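Wanted: people willing to be out-washed by a machine (paid, part-time)

Hikier makes a two-armed countertop kit that does dishes. We sell it to small cafes and to the kind of household that owns a label maker. Before the next version ships in February, we need testers at our Plelham workshop who will use it, get annoyed by it, and write the annoyance down in full sentences.

What the kit is

Two arms, one rail, a controller the size of a lunchbox and a manual that currently runs to 186 pages. The manual is part of the test. If you get to page 50 without help, we would like to shake your hand and ask what's wrong with you.

The retail price is $684, dishes not included. We've priced it below a decent dishwasher, and for now a decent dishwasher is faster. We know. Please don't put that in your cover letter, as everyone else has.

What you'll do

You'll work one shift a week, Saturday from 2 in the afternoon until we run out of clean towels. A normal shift goes like this: you set up the kit from the box, dirty some plates to the recipe on the wall (the brown sauce is compulsory), start a wash routine and keep notes. At the end you fill in a form. The form has a box marked "Other" and we read that one first.

You will also be asked to take the kit apart and pack it again. The foam only goes in one way. Our designer, Pagano, insists the way is obvious.

Who we're looking for

You don't need a technical background. Engineers are welcome but tend to fix things quietly and then forget to tell us, so we only take a couple per group. We'd love to hear from anyone who has worked a dish pit, raised teenagers or returned a blender.

You should be able to lift a box onto a table, stand for a fair part of the afternoon and stay polite to a machine that is taking its time over a saucer. Sleeves that roll up are a plus.

What the job looks like

The test station is a wooden table with the arms mounted along one side. Dirty plates go on the red tray and water goes in the glass one. Water also goes on the table, and you'll be handed a cloth on arrival.
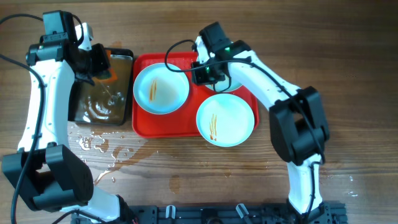
Pay and how to apply

Testers are paid by the hour, with lunch from the Enham bakery next door - served on paper plates, by popular request. Send a short note to Elisa Benedetti at the Hikier front desk telling us about the worst appliance you ever owned and why you kept it. A resume is fine too, but she'll read the appliance story first.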